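Notebook, Sunday, bench 2
Tube sorting cell, both arms
Present: me (Debora Negri), Ákos Vida, Nahom Gebreyes from noon

Continued from previous page. Gripper fingers stay as they are, we did not change the pads.

10:40. Started the long run with the new build of Durnura. Ákos set the closing force limit to 30 on both hands, the same value as in September. Task is the usual one: take a tube lying on the table, turn it upright, put it in the blue rack. Colored water only, no real samples in this room until Benedek signs the sheet again.

The first part was boring, in the good sense. I wrote no comments for a long time.

11:25. Fault. The left arm closed on a tube, and while it was still holding, the right arm also went to the same tube. Both controllers believed that they owned it. The two hands pulled against each other, I heard the left wrist make a clicking noise, and the tube jumped out and rolled. The left arm did a protective stop by itself. The right arm did NOT stop. It finished its move with nothing in the fingers and reported "placed". I pressed the red button. From the first click to the button the log shows 2000 ms, and I am not proud of this, my hand was on the keyboard and not on the button.

No one was inside the line. No tube broke. I checked the caps one by one before I let anybody touch.

12:10. Nahom came and we read the log together. What we understand so far:

The two arms share one table of "who has which tube". When an arm wants a tube it writes a lock. In the old build the lock was kept until the release of the fingers. In the new build the lock has an expiry of 400 ms, I think somebody put it so that a dead arm does not keep a tube forever. This is reasonable, but a normal grasp takes longer than that. So the lock dies during the grasp and the other arm is free to come.

Why it did not happen every time: the arms mostly choose tubes on their own side. It needs a tube near the middle, and two tubes side by side make it worse, the camera sometimes swaps their numbers.

12:45. Reproduced on purpose at slow speed, speed override at 50 percent, Nahom with his hand on the button the whole time. We laid tubes down by hand close to the rack and let both hands come in. 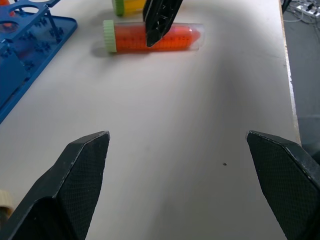
Wrist camera, orange tube on its side, the other hand's finger over it.

I looked at the wrist images from these trials for a long time. The finger of the other arm is large and very clear in the picture, and still the grasp planner does not treat it as an obstacle. Nahom says the planner only knows the other arm from its joint positions, and these arrive late when the network is busy. The image is used for finding tubes and for nothing else. I did not know this. Maybe Lăcrămioara knows, she wrote this part before she moved to the Gudeta project. Ask her.

13:30. Second question, and for me the more serious one: why did the right arm not stop? The stop signal from the left arm goes through the Skindo box and should open the chain for both. We took the cover off. The jumper was in the position for "independent", so each arm stops only itself. Probably it stayed like this after the single-arm tests. The red button is on another input, that is why it stopped everything correctly. We changed the jumper to "linked" and tested with a soft push on each arm, first left and then right. Both arms stopped each time. I wrote the position on tape on the inside of the cover — please do not remove the tape.

14:20. Lock expiry removed in the config (old behavior). Short run again, slow.
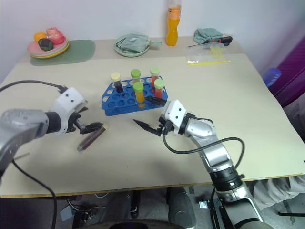 Head view, left hand at the dark tube, right hand open at the front corner of the rack.

At this moment I watched mostly the right hand. It should wait outside until the left lock is released, and one of its fingers is already at the rack. Ákos says it is allowed, the rack zone is not locked, only the tubes are. I would prefer that we lock the rack zone too. We did not agree, so it stays open for the meeting.

15:05. No double grasp in the slow run. I do not call it fixed. We did not try full speed, and I do not want to try it until the finger of the other arm is in the collision check.

Left wrist: turned by hand with power off, the click is not there anymore, but I feel a little play which I do not remember from before. Could be my imagination. Drastari has the dial gauge, Ákos will ask to borrow it.

To do
— Ask Lăcrămioara about joint position delay and the obstacle part (me)
— Jumper position into the start checklist, as the first line (Nahom)
— "Placed" must need a finger width check, an empty hand cannot report success (Ákos)
— Measure play in left wrist before any run at full speed
— Incident sheet to Benedek Major, with the log attached (me, today)

15:40. Arms powered off, key in the drawer. Incident sheet sent.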